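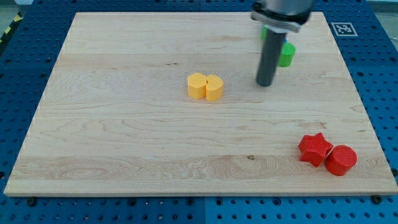
2 min read

October, late, second mug of tea

Today the arm decided the table was 4 millimetres lower than it is. The table did not agree, and the table won.

I had set up the Fuvgate task as usual: blocks out on the maple board, rod on the arm, push like colours together and try to look clever doing it. The yellows went in nicely, hexagon against half-round. The morning went so well that I wrote "good run" in the log, and I should know better by now. Run 565 started after lunch. The arm came down for a green block, kept coming, and leaned on the board with the calm of a man resting his elbow on somebody else's car.

It made a noise like a door in an old house. Then the force limit tripped, except it tripped late, and I had already hit the stop button with the flat of my hand and a word I won't put down here. I'd like it noted that I was faster than the safety software. I'd like it noted by someone other than me, but Ro-un was at the dentist.

Damage: a dent in the maple the size of a lentil, and my pulse. The arm is fine, of course. It went back to its home position looking as though it had been asked to wait in a corridor.

Spent the rest of the afternoon finding out why. My first guess was the screws on the board, so I had those out and back in, and they were innocent. My second guess was the marker at the back of the bench, which I blamed loudly and then had to apologise to. The real trouble was a tool length in the Clarkik settings. We changed rods last week and somebody typed in the new number on one page and left the old one on the other. There are 2 pages. Why there are 2 pages is a question for Kalniņš, who wrote the thing and now lives somewhere with goats.

The somebody was me, by the way. My initials are in the change log. I scrolled past them twice before I let myself read them.

Ro-un Ok came back at four with half a face working and asked whether it had been a quiet day. I showed him the dent. He put his fingertip in it, nodded, and said something that might have been "lentil".

Tomorrow: one page for the tool length, force limit down, slow approach for the first ten centimetres whether Dristilberg likes the cycle time or not. Also sand the board. Also buy Ro-un some soup.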